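Handout 5 – Building a Two-Arm Bench Robot in the Simulator First

Welcome back, everybody, and thank you for hauling your laptops up the stairs again. I know the March sessions in the Pretby shared workshop can be chilly, so bring a sweater and keep your coffee well clear of the power strip. We have a lot to get through this time and I have tried to put it in the order you'll need it, though I wandered a little in the middle (you are used to that by now).

## Where we are in the build

Most of you have finished the frame and have the first arm bolted down. A few of you are still waiting on wrist bearings, and that is fine, because nothing in this handout needs a working arm. We are going to spend the whole session in the simulator, using the shared project called **Grirgate**. If you haven't pulled a fresh copy yet, please do it before you arrive – the download is 700 MB and the workshop connection is slow once we all start in on it together.

The simulated bench has a gray table, a tiled floor, black arms, and white parts to handle. I kept the colors plain on purpose. When you are trying to work out whether a finger is beside a part or already inside it, you don't want wood grain and fancy lighting getting in the way.

## Wrist views

Each arm can carry a virtual camera at the wrist, looking out past the fingers. I love this view, and it will confuse you terribly for the first hour! The fingers come in from the lower corners and look enormous, and a part close to the lens can hide nearly everything else. A round thing the size of a saucer can look like the moon.

So before you write a single line of motion code, do this:

1. Load the bench and open the wrist view beside the overview.
2. Move the wrist joint in small steps and watch which way the floor lines lean.
3. Find the gap between the two fingertips and keep your eye on it.
4. Save a still whenever the view surprises you, and write the joint angles next to it in your notebook.

Step four is the one people skip. My own notebook from the first Ntuli arm has angles with no pictures and pictures with no angles, and I have never managed to match them up again.

## Shapes for touching and shapes for looking

Every part in the project has two shapes. One is what gets drawn on the screen, and the other is what the physics uses to decide when things bump. They don't have to agree. The big white part in Grirgate has a drawn mesh of 3,697 triangles, and its collision shape has 277. That is plenty for lifting, but small details near a rim or a hole may be drawn beautifully and still not be there at all as far as the fingers are concerned.

If a finger seems to stop in midair, or slides through something that looks solid, turn on the collision overlay (it's under View, then Debug) before you touch your code. I once spent a whole evening adjusting grip force when the trouble was a collision shape that had been scaled wrong.

A word about overlap, too. In a flat picture, a fingertip that crosses the outline of a part may be touching it or may be well in front of it. Check the contact list in the side panel and trust that over your eyes.

## For your notebook

Pick one wrist view and sketch it by hand, marking the fingertips, the nearest part, and any floor you can make out. Then sketch the same moment from the overview. It needn't be pretty – mine never are – but the two drawings should agree about what is in front of what. Bomum boards are fine for this exercise if you haven't moved to the newer controller, as the simulator doesn't care which one you own.

Stills to keep beside you while you sketch:
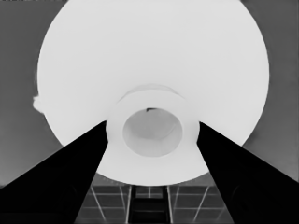
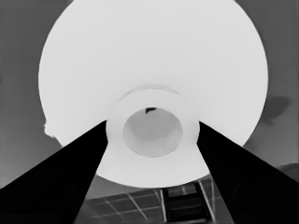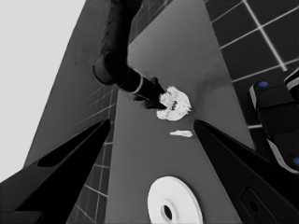 *Fig. 5. Grirgate bench, simulated. All three views have the black gripper fingers coming in from the lower corners; the last one also takes in the table and a second black arm.*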